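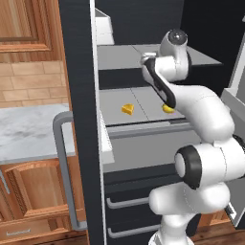 Minutes of the staff meeting – Enholm kitchen and residents' service

Time: 3 p.m., small dining room
Present: Gladys Tamayo (kitchen lead), Heriberto Chávez (evening shift), Kevser Gündoğdu (purchasing), Trilok Chaudhary (Grolora, by video)
Absent with notice: Orestis Alexiou
Minutes written by: Kevser Gündoğdu

1. Minutes of the last meeting
Approved with one correction. The name of the supplier is Lazaridis, with z.

2. Refrigerator task in the simulation
Trilok presented the present state. In the rendered kitchen the white arm reaches into the open refrigerator, to the shelf where the cheese lies. Grolora has made 157 runs of this task. Gladys asked who closes the door if a run stops in the middle. Trilok answered that at this moment the program does not treat this case, and he will bring a proposal.
Heriberto remarked that our shelves in the evening are much more full than the shelf in the simulation. He wants that the runs are repeated with full shelves before we speak about any date for installation. Agreed.

3. Changes in the evening shift
The plan is that the arm will take out and put back the items for the cold supper. The person on shift checks the dates, prepares the plates and talks with the residents. Heriberto said that he has no objection to give away the carrying – his shoulder would be thankful – but he does not want to stand and wait for a machine. Gladys confirmed that no hours will be cut in the trial period. She will put this in writing for all the evening staff.
It stayed open who signs the temperature list. Heriberto thinks it must be a person. Gladys will ask Orestis.

4. Training
Every person on the evening shift receives 10 hours of training, paid as working time. Kevser asked for the instructions also in Spanish and Turkish. Trilok will check this.

5. Costs
An amount of 2,000 dollars is reserved for new shelf boxes with the same size. Kevser will get offers from Lazaridis and Osidton.

6. Other
The dishwasher on the second floor is leaking again – Gladys calls the service.

Next meeting: in June, same room.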